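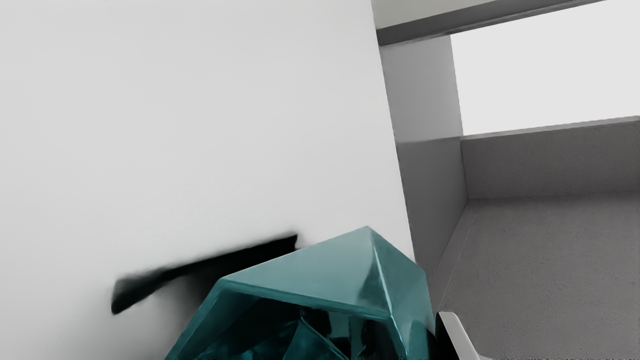 THE KEKOTHAM BUS

Larysa missed the first one. Ran for it with her coat half on and the driver looked right at her and pulled out anyway.

So. Forty minutes on the bench outside the feed store. Cold. No coffee. In her bag the letter from Greter, which she had read enough times to know where the fold went through the word regret.

They wanted the house. No, they had the house, they wanted her mother out of it. Locker 2429, it said, would be held for any remaining contents until April. Remaining contents. Her mother would have liked that. Her mother called herself worse things.

An old woman sat down next to her. Big purse, men's boots.

"You're a Koval."

"Kovalchuk."

"Same thing. Your grandfather cut it off for the sign. Koval Shoe Repair. Paint was by the letter."

Larysa hadn't known that. Thirty-six years old and she had thought the sign was somebody else's.

"Edith Villca," the woman said. "I had the upstairs. Before your mother got strange about the stairs."

"She's still strange about them."

"Well. They were bad stairs."

A truck went by. Then nothing for a while, just the flag rope smacking the pole over at the post office. Edith dug in the purse and came up with a roll wrapped in a napkin, tore it, gave Larysa the bigger half. Caraway. Stale. She ate all of it.

"They paid her?" Edith said.

"They offered."

"How much."

"Two months' rent someplace else. If she signs."

"And she won't sign."

"She put the pen down the sink."

Edith laughed so hard she had to hold on to the bench. Then she stopped and wiped her eyes and looked down the road to where the bus would come from.

"Grażyna signed," she said. "Szewczyk, on the corner. Signed the same day. She's at her son's now, sleeps in with the ironing. Calls me up every night and tells me what they had for dinner. Every night. Chicken."

Larysa thought about her own apartment. The one bedroom, the pull-out, the neighbor's TV coming thru the wall. Her mother at the little table with her chin up, saying she was fine, she was perfectly fine, was this the only towel.

"There's a lawyer," she said. "Steiner. I have an appointment, if I get there."

"Liesl Steiner? With the teeth?"

"I never met her."

"She's good. She's rude, but she's good. Tell her about the stairs."

"What about them?"

"That Greter knew. I wrote to them. I wrote and wrote. I got the copies in a Pritunetti box, you know, the cookies, under my bed." She said it like it was nothing, like everybody had one. "You want them?"

The bus came around the bend with its lights on. Larysa stood up. Sat down agian. The door folded open and the driver waited, the same driver, or his brother.

"You getting on?" he said.

She had the fare in her glove. She'd had it there so long the coins were warm.

"How far's your place?" she asked Edith.

"Past the church. There's a hill."

"No," Larysa told the driver. "Next one."

He shut the door. Edith was already up and walking, fast, boots slapping, purse swinging out to the side, and Larysa had to run a little to catch her.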